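Handheld gripper programme, household collection
Progress report to the programme office, June
Prepared by the Evholm hardware group

1. Status

Collection in the Evholm homes continued through the first half of the month and was then held for nine working days following the fault described in section 2. Work has restarted with half of the tools. The tidying and folding tasks are behind plan. The kitchen tasks were finished before the hold and are not affected.

The funded target for this period was 2,000 accepted recordings. We expect to miss it and ask that the shortfall be carried into the next period. No change to the total budget is requested.

2. Fault on the left finger linkage

On Tuesday an operator reported that the gripper did not open when the trigger was released. The fingers stayed closed on a folded shirt and had to be parted by hand. The tool was taken out of use the same afternoon and sent to the Skomach workshop.

Inspection found that the pivot pin in the left linkage had moved outward by 2 mm. At that distance the head of the pin catches on the inner edge of the arm when the fingers are almost shut. The return spring is too weak to pull it free. The retaining clip was missing and has not been found.

All tools of the same build were then recalled and checked. Three more had a loose clip on the left side. None had a loose clip on the right, where the clip is fitted from the other direction and is held in place by the cover.

The clips came from a replacement batch supplied by Dhanial after the original part went out of stock. They fit the groove but are slightly thinner than the drawing allows. Our incoming check measured the outer diameter only. This was our error and the check sheet has been changed.

3. Safety

One operator received a pinched fingertip while parting the fingers. The skin was not broken and no time was lost. The event was entered in the accident book and reported to the Skomach site office.

Until now the written instructions did not say what to do if the fingers stay closed. They now read as follows.

Release the trigger fully and put the tool down on a flat surface.
Do not pull on the finger tips.
Press the release tab at the base of the left arm with a pen or similar object.
If the fingers remain closed, tag the tool and return it.

Operators have been shown the procedure in person. Two sites still have the old printed sheet, and these will be replaced at the next visit.

4. Effect on the recordings

A sticking linkage also shows up in the data. The Drokemon logging software records finger opening from the trigger side, so a stuck finger is written as open when it is in fact closed. We compared the logged opening with the video for all recordings made with the four affected tools, and 35 were rejected. A further group shows a short delay on opening but no full jam. These have been flagged and kept, pending a decision on whether the delay matters for training.

Drokemon has been patched to raise a warning when trigger and finger disagree for longer than half a second. The warning depends on a marker on the finger being seen by the camera, and it gives false alarms when cloth covers the marker. Bedding and clothing are the worst cases. We do not yet have a fix for this.

5. Repair and return to service

New clips to the correct thickness have been fitted to the first half of the tools. Each repaired tool is cycled on the bench for 30 minutes and the pin position is measured before and after. No movement has been found so far. The second half will follow when the remaining clips arrive.

Crowded bed surfaces stay on the task list for the repaired tools, with denim and heavy bedding included. 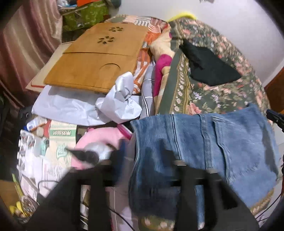
6. Work planned for the next period

Complete the clip replacement on the remaining tools.
Add a cover to the left linkage to match the right.
Reduce false alarms from the Drokemon warning on cloth tasks.
Replace the old instruction sheets at the two outstanding sites.
Agree a revised recording target with the programme office.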